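Product Review: Amonora Hospitality Tray with Divided Organizer
Reviewed by the furnishings desk, Hondbridge Serviced Apartments

The Amonora is a black tray with a raised rim, sold together with a loose compartment box for sachets and small papers. The kettle is bought separately. Hondbridge placed the set in 9 units at its Vurberg property in December, and the assessment that follows covers daily use by guests and by the cleaning staff.

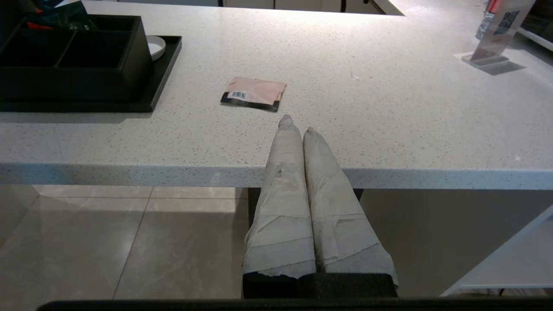
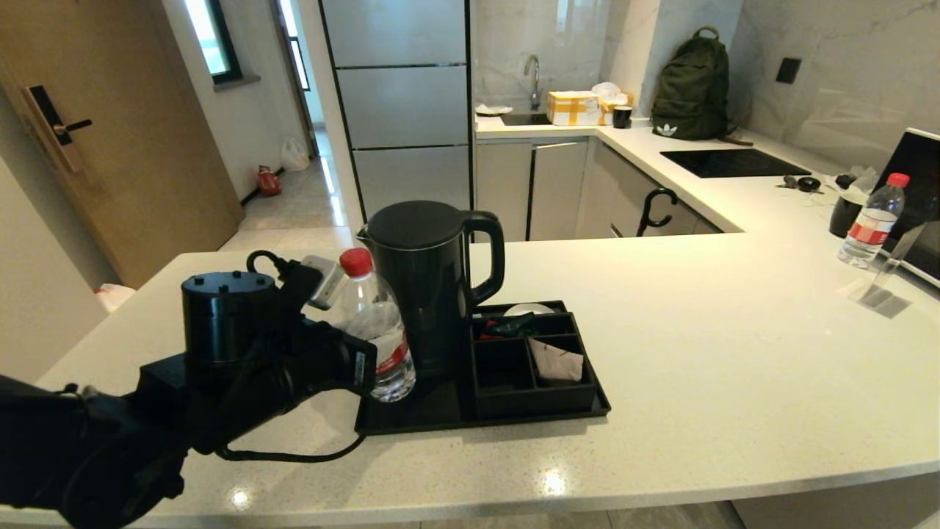
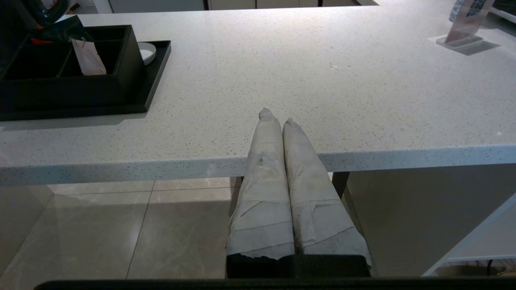
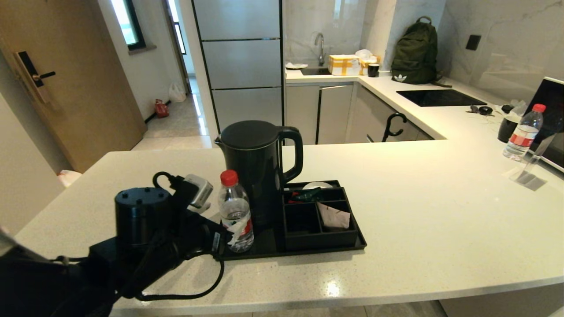

The tray and its organizer on the speckled white counter; the second and fourth views include the kettle.

Size and placement. The tray carries a kettle and the organizer side by side. Buyers with narrow counters should measure first, as the set is meant to stay out permanently and does not fold or nest. On a kitchen peninsula it leaves adequate room for a mug, keys and the usual small belongings. It is less convenient on a bedside cabinet, and we do not recommend it there.

The organizer. This is the better half of the purchase. The dividers keep tea and coffee packets upright and easy to sort, and a small saucer can be stored at the back of the box. Staff report that restocking is quicker than with the lidded box supplied previously by Coppens, where packets had to be laid flat. The box is not fixed to the tray. Some guests move it to the table and leave it there, and two units have had to be reset after nearly every stay.

The rim. The raised edge holds small spills from the kettle and keeps the set looking orderly. It also collects sugar in the corners, and a cloth alone will not reach it. A soft brush is needed once a week.

Finish. Black was chosen to match the kettles, and the set looks well against pale stone. Dust and water marks show sooner than on the white version, however, and properties with hard water should plan for a daily wipe. After one season we have recorded light scratches on the floor of the tray and no damage to the dividers.

Cost and supply. The full order came to 694, delivery included. Replacement organizers can be ordered separately under part number 1111; replacement trays cannot, and this is our principal complaint. A cracked tray means buying the whole set again.

Rating: 8 out of 10. The Amonora is recommended for apartments and guest kitchens with a fixed place for hot drinks. A further order has been approved for the upper floors — in white, on this occasion.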